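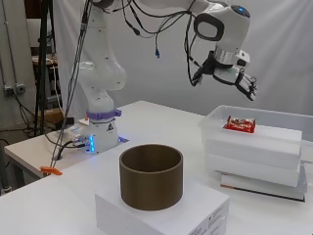
Cooking a fundraiser supper in a borrowed kitchen goes better if the tables are sorted out before any food comes through the door. Decide which one is for raw ingredients, which is for plating and which is for dirty dishes, and tape a sign to each. For plating, pick a large white table like the one in the photo if you have the choice, as drips and crumbs show up on white and get wiped. Dark wood hides them until somebody leans on one.

These notes come from the Henare soup supper, which we cook every July for 60 people. Most of them will work for a chili night or a pancake breakfast too.

Before the day

Visit the kitchen and turn on every burner. At the Flurkumness hall the back left one only lights with a match, and we found that out with a full stockpot already sitting on it. Check that the oven racks are there, and measure them. Full-size sheet pans don't fit most home ovens, and plenty of halls have home ovens.

Ask where the breaker panel is. Two coffee urns and a roaster on the same circuit will trip it. Put the urns on opposite walls, and start them one after the other.

Write the menu on one page with the start time next to each dish. Work backward from serving. Tape one copy by the stove and one by the sink.

Soup in quantity

Plan on a cup and a half per person if there is bread and a salad, two cups if there isn't. Two medium pots are easier to manage than one huge one. They heat faster, they can be lifted by one person when half full, and if one scorches you still have the other.

Don't multiply the salt straight up from a family recipe. Put in half of what the math says, cook it, then taste and add. The same goes for cayenne and dried thyme.

If the bottom does catch, stop stirring. Pour the soup off the top into a clean pot and leave the stuck part behind. Taste it before you decide anything. Tomato soups usually come through fine. Cream soups often don't.

Add milk or cream at the end with the heat low. Pasta should be cooked separately, tossed with a little oil and spooned into the bowls, or it will drink the broth while the speeches are going on.

Squeeze bottles are good for finishing oil or sour cream thinned with milk. Label them on the side and on the cap.

Bread and salad

Slice bread no more than an hour ahead and keep it under a clean dish towel. Kane Bolger wraps his loaves in foil and gives them ten minutes at 300 before slicing, and day-old bread does very well that way.

Wash greens in the morning, spin them, and store them in a pillowcase in the refrigerator. Use one that has been washed without fabric softener. Dress the salad in small batches as the bowls go out.

Holding hot food

Keep soup at 140 degrees or above. Check it with a thermometer in the middle of the pot, and stir first. Slow cookers are fine for holding, but they are too slow for heating, so the soup needs to be steaming when it goes in. Warm the crocks with hot tap water beforehand and dry them.

Labels

List the ingredients for each dish on an index card and stand it in front of the pot. Include the stock. People who don't eat meat will ask, and the person ladling may not know.

Cleanup

Fill one sink with hot soapy water before serving starts. Silverware goes straight in. For scorched pots, cover the bottom with water and three tablespoons of baking soda, simmer for fifteen minutes, and scrape with a wooden spoon. Repeat if needed. Don't use baking soda on bare aluminum, which it can darken.

Leftover soup cools quickest in shallow pans, two inches deep at most. Get it into the refrigerator within two hours of coming off the heat. Jarrah McKinnon brings a stack of quart containers and a roll of masking tape, and whoever stays to wash up takes one home.

Mark your own ladles and pans with colored tape on the handle. We are still missing a colander from the Jurkedley breakfast.

Updated 2019-02-02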